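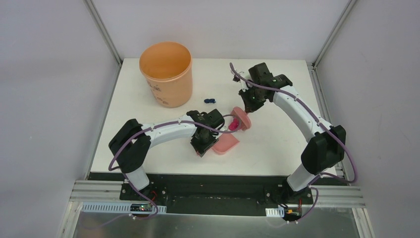
5.2 Cable faults during two-arm tidying

The tidying task was stopped more often by cabling than by any error in grasping. Of 1,297 trials run on the Skedudano cell, 181 ended before the last item had been cleared, and the largest single group of these stops came from lost contact with a gripper. Each arm carries its gripper cable on the outside of the links, held by small clips, with a free loop left at the shoulder and another near the wrist. When both arms reach towards the middle of the table, the loop at the wrist is drawn tight and the connector takes the load.

The fault was difficult to trace. A short break in contact did not trip the arm controller, which went on moving to the next point while the gripper held its last commanded position. The log then showed a completed handover that had not taken place. In 9 trials the second arm closed on an item which the first had not released, and both arms pulled against each other until the current limit was reached. Fahmy and Holst, who reviewed the recordings from June, found that the operator pressed the stop button before the limit in only two of these.

We regard the second outcome as a safety matter, although no person was within reach. The cell walls give no protection to someone leaning in from the front to free an item, and an arm released under load may spring back. The operating rules were therefore changed so that power is removed from both arms before any hand enters the cell.

Two further changes were made. The controller now treats a missing gripper reply as a fault and halts both arms – the earlier version halted neither. The wrist loop was also lengthened, following a proposal by Stougaard. A longer loop can catch on items lying on the table, and Xia recorded one such case with a shallow dish. Section 5.3 reports the stops that remained.

Figure 4. Two-arm tidying task, with both grippers near the pink items and the cables clipped along the links.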